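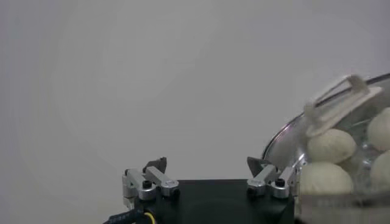
Pièce jointe 1 : pince, doigts ouverts.

Ticket : étuve de pousse Kakska, hygrométrie instable
Ouvert le : 25 décembre 2020
Demandeur : Remzi Coşkun, laboratoire Bayram
Priorité : normale
État : résolu, sous surveillance

Symptôme
L'humidité affichée chute de 10 points à chaque reprise de chauffe, puis remonte lentement. Croûtage en surface sur les pâtons laissés en pousse longue. La température, elle, reste stable. Aucun code défaut à l'écran.

Configuration
Régulateur Likonar, micrologiciel d'origine. Sonde combinée en paroi arrière. Générateur de vapeur raccordé au réseau, avec filtre Jusum en amont. Consigne d'humidité inchangée depuis avril.

Vérifications
- Joint de porte : souple, pas de fuite au test de la feuille de papier.
- Filtre : cartouche remplacée, débit identique avant et après.
- Électrovanne : s'ouvre à la commande, bobine conforme.
- Résistance du générateur : entartrage léger, détartrage effectué. Symptôme inchangé.
- Sonde : comparée à un hygromètre indépendant posé sur la grille médiane. Écart négligeable au repos, important pendant les 3 premières minutes de chauffe.

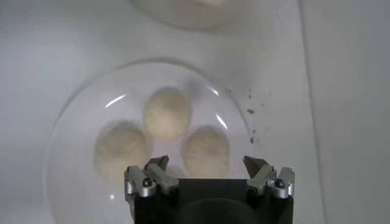

Pièce jointe 2 : trois boules de pâte dans un plat rond en verre.

Analyse
L'hygromètre de contrôle ne voit pas la chute complète. La sonde se trouve dans le flux direct du ventilateur, déflecteur monté à l'envers (repère de montage côté paroi). L'air chaud arrive sur le capteur avant brassage. Le régulateur surcompense, d'où les oscillations. Le croûtage s'explique par le même flux, dirigé vers les grilles supérieures.

Correction
Déflecteur retourné, vis resserrées. Temporisation vapeur passée de 50 à 10 s (menu technique, page 2). Redémarrage à froid.

Résultat
Deux cycles complets à vide : courbe régulière, pas de chute à la reprise. Essai en charge à faire par le demandeur.

Reste à faire
Relever la courbe d'humidité après l'essai en charge et la joindre au ticket. Si l'oscillation réapparaît, remettre la temporisation à sa valeur initiale avant toute autre modification.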